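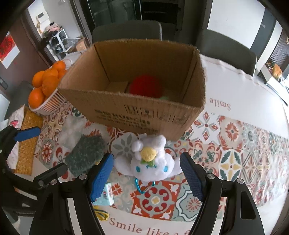 White plush with the blue clip, next to the open box

Odette Vidal wrote:
> Is the plush going in the same box as the kitchen things? I'd keep it apart from anything scratchy.
> Also, what is the size limit at Skallport?

Odette,

The limit is 60 cm on the longest side, and they take up to 3 boxes per household. I would put the plush in last, on top of the cloths – the waffle one folds up small and makes a decent layer.

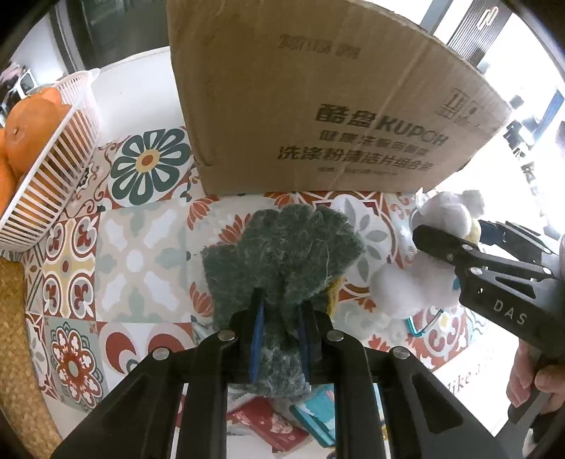 The green scrub sponge can go in a plastic bag along the side. Please leave fruit out of the boxes, as they sit in storage until March. Lucyna has spare tape if anyone runs short.

Syahrul, can you bring the labels?

Jingyi Lu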